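Retail and Food Service Management
Session 2 notes: Who pays for delivery?
26/03/2026

Okay, so last time we left Brukham, our little coffee chain, with 55 shops and a big decision. Parisi (the delivery app) wants to put the whole menu on its platform and take a cut of every order. I've run this case with a lot of groups and I still change my mind halfway through!

Start with what a delivered latte costs. The beans and milk are the same, but now you've got a lid that has to stay on, a sealed bag, the commission, and a barista who stops serving the line to pack it. When Brukham tried delivery in Hastby last December, the busiest shop took 235 app orders in a week. Everybody cheered, and then the store manager looked at the margin on the small drinks and went a bit quiet.

My own view is that a minimum order fixes a good part of this. One iced coffee going across town is a money loser – four drinks and a box of muffins usually isn't. 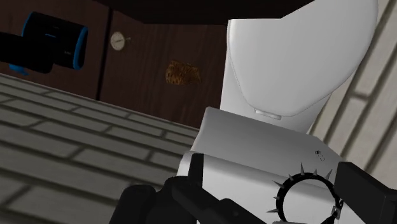 Encarnación Bravo objected that a minimum just sends the single-drink customer to Bullton, and that those people are often the ones who come in every morning anyway. Lose them on the app and you may lose them at the counter too. I think she has a point, and I'd love to see someone take it further in the write-up.

A few terms you'll need: commission is the app's share of the order, menu markup is the extra you charge online, and cannibalization is when a delivery order replaces a visit you'd have had for free (that one's a pain to measure, so say how you'd try).

For next session, read the Hastby part of the case again and write 200 words on whether Brukham should charge more on the app than in the shop. Pick a side, please! Bring a printed copy, we'll swap them at the start.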